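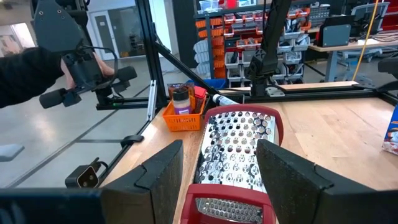
Hole by hole

The teeth on a kitchen grater are made in a single stroke. A punch comes down on a strip of stainless steel, shears it along part of a curve and pushes the metal up on one side, leaving a raised lip with an opening behind it. The lip does the cutting. Its sharpness depends on the gap between punch and die, on the state of the punch, and on the direction in which the strip was rolled.

At the Vermeulen works in Gestitz, one press line does nothing else. It runs from six in the morning until the early evening and stops for tool changes. Lorenz Reisinger has set the tools there for long enough to have worn out two generations of them.

"A dull punch makes a hole that looks fine," he says. "You only find out with a carrot."

The difficulty lies in the burr. When steel is sheared, the top of the cut face is smooth and the lower part is torn. A worn punch tears more and shears less, and the torn edge crushes food where it should slice it. With hard cheese the effect is slight. With potato it is plain at once: the shreds come away wet, short and ragged, and the juice runs down the back of the plate.

Coarse faces are the easier job. The holes are large, the lips stand well clear of the sheet and there is enough flat metal between them to keep the panel stiff. Fine faces are another matter. Many are not sheared at all but pierced from behind, so that each hole is ringed with small burst points. These scrape food to a pulp, which suits nutmeg and ginger and very little else. They also clog, and a brush used across the points will lose its bristles before it clears them.

Etched blades, which came into kitchens from woodworking, avoid the burr altogether. Acid removes the metal around a printed pattern and leaves an edge with no torn zone. The shreds are lighter and drier. The plates are thin, though, and need a rigid frame, and they cost more per face than a pressed sheet. Vermeulen tried an etched range under the name Bimer and dropped it after one season. Reisinger keeps a sample in his desk and uses it for lemons.

Test grating at the works is done on blocks of wax, in a cradle that applies the same load on every stroke. A face is weighed in and weighed out over 100 strokes, then cleaned and run again. A punch set is pulled for regrinding after 3,000 panels, whatever the figures say. The interval was longer until a batch from an older tool, the Nikel pattern, came back from a shop with complaints about soft cheese.

For the cook, the practical points are few. Grate in one direction, with the pull against the lips, and lift on the return. Chill soft cheese for about 10 minutes in the freezer first. Wash the grater straight after use, from the inside outwards, and let it dry standing up. Stainless steel will still spot if it is left damp against carbon steel in a drawer.

A pressed grater can't sensibly be sharpened at home. Rubbing the face with abrasive paper takes the tops off the lips and leaves them blunter than before - a stone does the same, only faster. Once a coarse face begins to slide over the rind of a hard cheese, it is finished.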